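Butterfly wallpaper on panel walls, gray trim at the corner: how to finish or redo the seams?

Posted in Walls and Floors, February 23, 2020

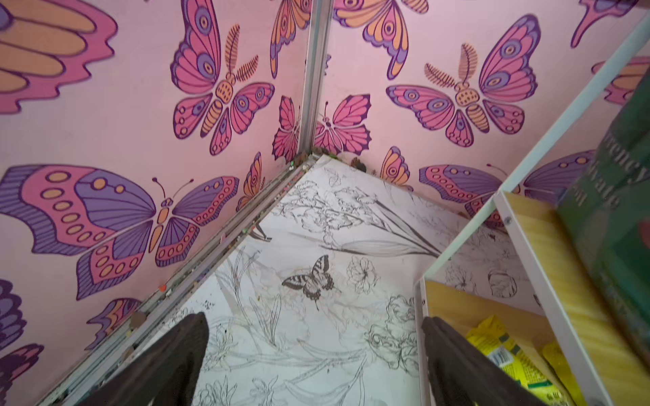
Themba Kruger

I took over a small display booth from a shop that was closing in Plallesbridge. I want to use it for children's craft supplies, so I'm keeping the butterflies. The walls are a pink butterfly print and the floor is a white panel. There is a gray metal post in the corner where the walls meet, and a metal strip along the bottom of the left wall.

My problem is with the seams. I ran a fingernail down both sides of the corner post and the print is loose there in a couple of spots. It isn't torn. It lifts up a little and goes back down when I press on it. I don't know if the print goes behind the post or was trimmed to meet it. The previous owner told me it was hung in July and that she used Ultel paste, but she couldn't remember which one, and she threw out the bucket.

What I would like to know:

Can I glue the loose parts without taking the post off?

If I do have to replace one wall, will the butterflies match up at the corner? I have one leftover roll, pattern number 867, and I don't think I can get any more of it.

Is there anything I should put along the bottom so that mopping the floor doesn't get water behind the print? I asked at the hardware store and was told to use bathroom caulk, but I would rather ask people who have done it.

There is shelving in there that I can move if I have to, but it's heavy and I'd like to leave it alone.

plainpaste

You can glue it with the post in place. I have done this many times on booths and playrooms. Get seam adhesive in a small tube with a narrow tip, not the big tub of paste. Any brand is fine. I have Kermani in my box right now and it works the same as the others.

Lift the loose part gently with a plastic putty knife. Brush out the dust behind it with a dry paintbrush. Put a thin line of adhesive on the panel, not on the paper, and wait 2 minutes. Press the paper down with a damp sponge, working toward the metal. Wipe off what squeezes out right away, as dried adhesive leaves a shiny patch on a light pink background and you will see it every time the light is on. Then tape over it with low-tack tape and leave it until the next day.

To find out whether the print goes behind the post, slide a piece of thin card in next to it where it's loose. If the card stops right at the metal, the paper was trimmed to the edge. If it goes in farther, the paper probably runs underneath. When it runs underneath you only need to glue the part you can reach.

On matching, don't expect it to line up at a corner that has a post over it. Most people hang each wall separately and let the trim hide the join. Look at where the big butterflies fall on each side and you'll see whether the last person tried. What you do have to match is height. Measure from the floor to the same point on the same butterfly on the wall you are keeping, mark it lightly in pencil on the bare wall, and hang your first strip from that mark. Large prints waste a lot of paper. Check the label on your roll for the repeat and work out how many full drops you get before you strip anything. One roll may not do the wall.

Forix_fan

just paint over it, much easier. I had wallpaper in a hallway and spent 40 dollars on paste and rollers and ended up painting it anyway

marlo77

He said he's keeping the butterflies, so paint is no help to him.

I agree with plainpaste about the adhesive. For the bottom edge, I would use a clear paintable caulk where the strip meets the floor, and keep it thin. Mask both sides first, with the tape 2 millimeters back from the joint, run the bead, smooth it once with a wet finger, and pull the tape while it's still soft. Bathroom silicone will keep water out too, but it is a pain to remove if you ever want the strip off, and paint won't stick to it.

Don't caulk between the top of the strip and the print. You'll never get it off the paper cleanly. And go easy with the mop. A damp cloth is enough for a white floor that size, and craft glue comes up better if you let it dry and scrape it with an old plastic card.

For the shelving, I'd leave it where it is unless you find loose paper behind it. Reach in and press with your hand as far as you can. If it feels flat, leave it.

Themba Kruger

Thank you. I tried the card and it stops at the metal on the right side but goes in a bit on the left, so I guess they were done differently. I'll buy the small tube and do the right side first. I'm going to keep the roll for patches.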